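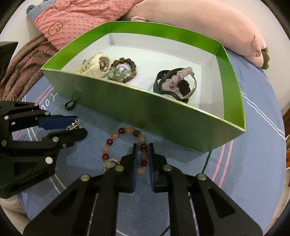 The green box, with the watch and the beads.

I stopped wearing a watch when I got my first cell phone, and I went without one for a long time. I started again in August, mostly because I was tired of taking my phone out to check the time and then putting it away ten minutes later with no idea what time it was.

The first one I bought was a Lemby, secondhand, from a shop in Illbridge that mostly does shoe repair. It cost me less than a tank of gas. The man behind the counter put in a new battery while I waited and told me to bring it back if it lost time. It did lose time, about a minute a week, and I never brought it back. I set it again whenever I noticed.

What I didn't expect was how much my wrist would complain. The leather strap was stiff and had been cut for a bigger arm. I punched an extra hole in it with a hammer and a nail, on the back step, and the hole came out crooked. A decent strap costs as much as the watch did, so I left it that way until the end of summer.

I walk to work now, 3 miles each way, and that is where the watch has made the most difference. With the phone I used to check the time, then the messages, then the weather, and by then I was standing still on the Hulme bridge with people going around me. Now I look down, see that it's twenty past, and keep walking. My step count used to be stuck at 4,000 on a normal day. I don't track it anymore. I deleted the app.

There are things I miss. I can't set an alarm on the Lemby, so the phone still wakes me up, and if it's on the nightstand I still read it in bed. I tried leaving it in the kitchen and slept through the alarm twice. A plain alarm clock would fix this. I looked at one made by Sisine that seemed fine, but the reviews all mention a loud tick and I'm a light sleeper once I'm past four in the morning.

I read a long thread, more than 400 replies, on whether you should take a watch off to wash dishes. People feel strongly. I take mine off and put it on the windowsill, and twice I have left the house without it. On those days I looked at my bare wrist all morning, which tells me the habit has taken.

The crooked strap finally tore in the first week of October 2019, right at my extra hole. I replaced it with a cloth one in gray. It dries slowly if you get caught in the rain, and it smells a little by the end of a warm day, so it goes in with the socks every couple of weeks.

Next I want to find out whether I can replace the battery myself. You need a small tool to get the back off, and I've ordered one.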